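3.2 Table coverings and the edge of the place setting

Households in the Pultitbridge sample were asked which part of the table they wiped after a meal. Of the 316 tables visited, 167 were laid with separate placemats and the rest had a full cloth or nothing at all. Where mats were used, people tended to treat the mat as the setting and the wood beyond it as shared space. Ondieki and Gachanja found the same habit in their Kornell interviews, although their households were larger and ate at fixed times.

Striped mats need a separate note. Several people told us they lined up dishes with the stripes without thinking about it, while square dishes were more often left at an angle. We recorded the mat, the dish and the bare wood as three surfaces, and coded each one for crumbs, marks and moisture.

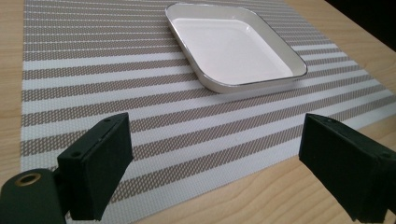
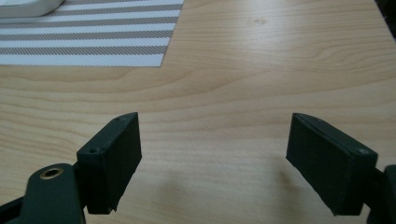 Figure 2. Striped woven placemat in white and taupe on a pale wooden table.

Coding was done twice, first in May and again after the categories for marks had been revised. The second round moved 50 entries from "stain" to "feature of the surface", mostly knots and grain in unpainted wood. Glass tables were left out of this step and are covered in section 3.4, along with the tables that had a full cloth.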